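How to Write a Movie Plot Summary People Will Finish Reading

Updated 3rd July

I've been writing plot summaries for my little movie blog, Vako, for four years now, and my early ones were terrible. The very first was for a thriller called Nandimitz, and it ran to 2,427 words. The movie has maybe nine scenes that matter! A reader wrote to tell me she'd given up somewhere in the train station and gone to watch the thing herself, so I suppose it worked as advertising.

These days I aim for one page. Here's how I get there, using Nandimitz again so you can see the same movie done better.

What you need

A way to pause the movie, something to write on, and an evening when you're not tired. I keep my notes in Drulel (a plain notes app, no bells and whistles) but a paper pad is just as good and it doesn't light up the room.

Step 1: Watch it once with your hands empty

No notes the first time. I know, I know, you'll forget things. Let yourself forget them! Whatever you still remember the next morning is most of your summary already. With Nandimitz I remembered the missing ferry ticket, the sister lying about the phone call, and the fire. I had no memory at all of the lawyer, and he's in it for 23 minutes.

Step 2: Watch again and write down turns only

A turn is a moment where somebody wants something different from what they wanted a minute ago, or finds out something they can't un-know. Write each one as a single line with the time next to it. Mine look like this:

0:11 — she gets to Retamal, brother isn't there
0:26 — finds his coat at the boat shed
0:41 — sister says he never called, we know he did
1:08 — fire at the shed
1:31 — she takes the ferry with his ticket

Car rides, meals and people staring out of windows don't go on the list unless something turns during them. If you end up with two full pages, you're writing down scenes again. Go back and cross out.
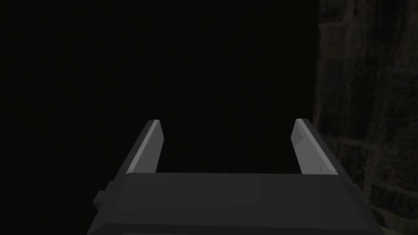
Gripper from behind and slightly above, computer render

Step 3: Write the setup in two sentences

Who is it, where are they, what do they want. For example: "A night nurse goes to the fishing town of Retamal to collect her younger brother, who has been sleeping in a boat shed all winter. He isn't there, and her sister doesn't seem surprised." Done. I used to start with the opening credits, the music and the weather, and I'd be three paragraphs in before anybody had a name.

Use the present tense and stay in it. This is the mistake I see most often in other people's summaries (and in my own old ones, ouch). "She finds the coat and then she went to the police" makes a reader stumble, and once they've stumbled twice they'll start skimming.

Step 4: Join the turns together

Now go down your list and turn each line into a sentence or two. Try to link them with "so" or "but" wherever you can. If the only word that fits is "then," you might have skipped a cause, or the movie might have — in which case that's a good thing to bring up in your review.

Give each character one handle and keep it. If she's "the nurse" in the first paragraph, don't make her "the older sibling" in the second and "our heroine" in the third. Readers who haven't seen the movie will think there are three women in it.

Step 5: Decide where to stop

I stop right before the last big turn and put the rest under a spoiler line. For Nandimitz that means I stop at the fire. Other bloggers stop at the halfway point, which is fine for mysteries, though I find it a bit stingy for dramas. Pick one habit and keep to it so that regular readers know what they're getting.

When you do give the ending away, give all of it. Hinting is the worst of both worlds!

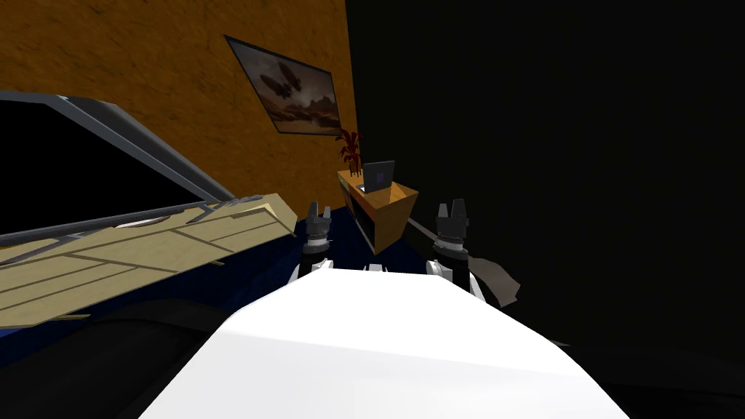 Step 6: Cut it, then read it out loud

Leave it overnight if you can. Then take out every "we see" and every "the movie shows us," along with any opinion that sneaked in. "In a beautifully shot sequence" belongs in the review part. After that, read it to somebody, or to the dog. Anywhere you run out of breath, put a period.

My new Nandimitz summary came out at about a tenth of the old one. The lawyer still isn't in it.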